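Wiping the Fruit: A Gallery With Reservations
Clestow Kitchen Pages > Galleries > Cleaning
Posted 2022-02-24

I have been hearing for a while that fruit ought to be wiped before it goes in the bowl. Some people mean a damp cloth. Some mean a bottle of something. A growing number mean a wet wipe out of a packet, used on one piece of fruit and thrown away. I have my doubts about all of it, and the packet most of all, but I said I would put a page together for the cleaning section and this is the page. The lines are short, the way gallery lines should be. A few got away from me.

The claim
An orange has been picked, packed, shipped, stacked and squeezed by strangers, so you should clean it. I agree with the first part. What I want to know is how much of that a quick pass with a wipe takes care of, and every time I ask I get told how much nicer the fruit looks.

Looks
It does look nicer, I suppose. So does a car after rain.

The peel
Citrus peel is full of little pits. A wipe goes over the high places. Whatever is down in the pits gets a visit from the moisture and not much else, unless you press and turn the fruit and keep at it. Most people I have watched do this give it two strokes and put it down.

The wax
A lot of store citrus is waxed. I hear that the wipe "takes the wax off." I tried it on a bag of oranges from the Nutberg market, wiped half of the bag, left the other half alone, and handed them around the kitchen. The guesses were no better than you would get from flipping a coin. One person picked an unwiped one and called it squeaky clean.

Which wipes
I should say that wipes are not all one thing. There are wipes for hands, wipes for counters, wipes for babies, wipes for eyeglasses, and a few sold for produce. They sit on the same shelf in packets that look a good deal alike, and the part you need to read is usually the smallest print on the back. If it says to rinse any surface that touches food, then you have to rinse the orange, and once you are standing at the sink with the orange I would like to know what the wipe was for.

Scented ones
No. I ate a pear in January that tasted like a hotel lobby.

Wrung out or dripping
The first wipe in a new packet is often too dry and the last ones are swimming. People who swear by wiping never mention this. Turn the packet over and leave it upside down for a night if you want them more even. That one works, and I say so as someone who didn't expect it to.

How to hold it
Keep the fruit still and bring the wipe over the side of it, bunched up so there is some body to it. A wipe stretched flat slides right off a round thing. A crumpled one drags, and dragging is the only part of this business I believe in. Turn the fruit and go again on a clean fold.
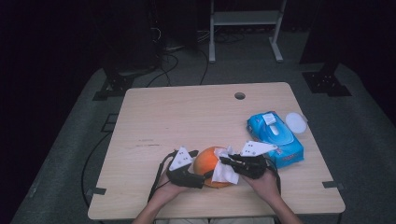 Then there is the stem end, where the dirt lives. You have to go around the little button with a corner of the wipe pulled to a point, and it takes longer than the rest of the orange put together. I'd bet most wiped oranges have never been wiped there. If you are going to skip it, I don't see much sense in doing the sides.

Grapefruit
Same as an orange, only more of it. The skin is smoother on most of them and the wipe comes up with less on it. I take that to mean either that they are cleaner or that the wipe has less to grab. I don't know which, and I don't think the people telling me do either.

Lemons
Worth doing properly if you are going to grate the peel into something. In that case I use warm water and a brush and I do not own a wipe.

Apples
Sleeve.

Grapes
Somebody wrote in last year to say she does grapes one by one. I have thought about that letter more than I would like.

Bananas
You don't eat the outside. You don't cut through the outside either. I have read the argument that your hands go from the peel to the fruit, and it's a fair argument, and it applies equally to the doorknob and the remote.

Melons
I'll give them this one. The knife goes through the rind and into the part you eat, and a netted rind holds dirt like a doormat. But a wipe on a netted melon comes apart in your hand and leaves white fuzz in the net. Scrub it in the sink.

The gray streak
Everybody who wipes fruit will hold up the used wipe and show you the streak. I did the same test on a clean dinner plate out of the cupboard and got a streak. I did it on my own forehead and got a better one. A wipe shows you that there was something on a thing. Whether it mattered is another question, and I haven't found the streak to be much help with it.

The table
Do this on a surface you can clean up after, because the fruit drips and rolls. Plain wood is pleasant to work on but it wants drying right away. Scuffs don't bother me. I am more careful about the small round holes that desk-type tables have for cables, which take in juice and wipe water and crumbs, and which I have never once seen anyone clean. If your fruit table used to be a desk, start there before you worry about the orange.

Rolling
Fold a dish towel under the fruit. I was told a good firm hand is enough. My kitchen floor says otherwise.

Where to leave the packet
Close by and shut. A packet left open on the table beside the work will be dry along the top edge by evening, and the stick-on flaps lose their grip once they get pulp on them. I put a small plate over mine. The flap on the last packet quit before the wipes were half gone, which I'm told is unusual. It has been the case with every packet I have bought.

The spray
Since somebody will ask: yes, I tried Clillora, the citrus wash in the green bottle. It smells all right. The label says to spray, wait, and rinse under running water. I did one orange with the spray and the rinse and one with only the rinse, and then I mixed them up on the counter and could not tell you which was which. I finished the bottle on the stove top, where it was pretty good.

The cost
I added up what a year of this would run me at one piece of fruit a day, with some days off for being out of the house. That came to almost 360 wipes. I won't print the price because it moves around, but it would have bought me a good brush in April and another one every month until Christmas. The wipes go in the trash, too. Quite a few packets say "flushable" on the front and I don't believe that either.

The bowl
People wipe the fruit and put it straight back in the bowl it came from. I wiped out mine for this page and will not be describing it. Wash the bowl.

Drying
A wet orange on top of other wet oranges will grow a soft blue spot at the place where they touch. I lost seven out of one bag that way, all of them wiped, with care, by me. The unwiped ones underneath were fine. I don't say the wiping did it. I say leaving them damp did, and wiping is how they came to be damp.

When to do it
Right before eating. Almost everyone I know does it when the groceries come in, as a sort of ceremony, and then lets the fruit sit out for a week being handled by the whole house. If it helps you to feel the groceries are put away, fine, call it that.

The Seixas stand
The Seixas fruit stand out past the rail bridge sells oranges with the leaves on and a certain amount of the tree still attached. I asked at the counter what they do about cleaning them. "Peel it" was the answer. I bought a bag.

Where that leaves me
I'll allow that a wipe is better than nothing in a parked car, on a trail, or at a desk with no sink on the floor. I have started carrying a few for that. At home, with a faucet in reach, I am still waiting for somebody to show me what it adds. Water, a brush, your thumbs, a dry towel.

A note on letters
The last gallery in this section, on sponges, brought in 201 replies, and most of them were from people who microwave theirs. You are welcome to write about this one as well. If you have wiped half a bag and left the other half alone and noticed a difference, tell me what the difference was and how long you kept them. If you have only wiped the whole bag, I'm less interested. Please don't send samples.

Next in Cleaning: cutting boards, and whether lemon and salt does anything to them.
Previous: sponges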